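The afterlife of the office tower

Every office has a cupboard where computers go to be forgotten. Ours was under the stairs, and by March the door had to be held shut with a chair. Inside were desktop towers of the beige and black persuasion, a fax machine, and a carrier bag of cables that fitted nothing made by human hands.

The plan had always been to "do something about them". The something, when it came, was that I was sent to learn how a computer is properly taken to bits, on the grounds that I had once changed a fuse. I went to Lorbridge, where a firm called Rumix strips old machines for parts in a long building behind the tyre place, and I stayed until it was dark and my thumbs hurt.

The first thing I learned is that I had been afraid of the wrong bits. Most of us treat the inside of a computer as we treat the inside of a piano, as a place where one wrong move ends in a bill. With the side panel off it's closer to a badly packed suitcase. There is a green board, a lot of wire in the colours of boiled sweets, and a number of objects that would plainly like to be let out.

The easiest of these is the hard drive. In a decent office tower it sits in a plastic caddy, often a cheerful blue, as if someone in the design department had been allowed one treat. You free the cables, deal with the latch, and the caddy comes up with the drive in it. No screwdriver, no swearing. I did my first in 30 seconds and expected applause.

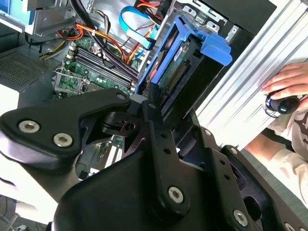
What comes out, and in what order

There are schools of thought. The Rumix way is to take the drive early, as it's the part with somebody's payroll on it, and then work down to the board. Memory is next. The sticks stand in their slots like toast in a rack and are held by little clips, which you press outwards until the stick pops up. It's a lovely feeling, and I was told off for doing one twice.

The processor is the grand finale. It lives under a cooler, which has usually been glued to it by years of grey paste, and beneath that is a metal frame with a lever. Lift the lever, open the frame, and there is the brain of the thing, about the size of a cream cracker and a good deal shinier. You hold it by the edges. You do not put it in your shirt pocket, though I understand it has been done, and that the shirt went through the wash.

My own trouble was with power leads. The plugs have a small catch on one side, always the side facing away from you, and they were fitted by somebody with stronger fingers and a grudge. I broke 2 catches before lunch and hid them in a biscuit tin.

A place for the bits

Taking things out is the fun part. Knowing where to put them is the job. At home, a removed component goes on the carpet, then under the sofa, then into the hoover. The professional answer is a board with a holder for each thing, so that the drive goes in one spot and the processor in another, and you can see at a glance what you've got.
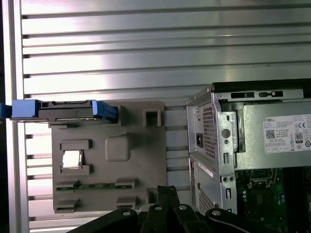
I have since tried to run my kitchen on this principle. It lasted until someone needed the garlic press. Still, I'm a convert. A part with a place of its own doesn't get sat on, and a gap tells you straight away that you've missed something, which in my case was nearly always the second stick of memory.

After that comes the sorting. Drives are wiped or shredded, depending on what the owner has signed. Memory is tested and often sold on, and there is a repair shop in Teltimbridge that takes most of it. Processors go the same way if they're young enough. Bare boards are sent off by weight to Manalo, where the metals are got out by methods I asked about and didn't follow.

The cases are worth almost nothing, which seems unfair, as they're the part that takes up all the room under the stairs.

I went back to the office with a screwdriver, a tray and the manner of a surgeon. Each tower now takes me less than 60 minutes, most of it spent on power leads. The cupboard door shuts by itself and we've got the chair back. The cables are still in their carrier bag, and the fax machine has been moved to my desk until somebody decides.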